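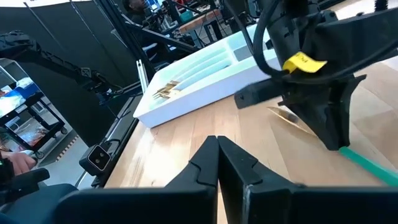
Tallik Cutlery Tray, White

A moulded plastic tray for kitchen drawers and worktops, with rounded corners and long compartments for knives, forks and spoons. Wash by hand in warm soapy water. Do not use abrasive pads, which dull the surface.

Width: 30 cm
Depth: 23 cm
Weight: 57 g per divider, sold separately

Measure the inside of your drawer before ordering, including any runners or screws that stick out. Cutlery is not included.

Orders placed before noon leave our Gukodow warehouse the same day. Unused trays can be returned in their original packaging.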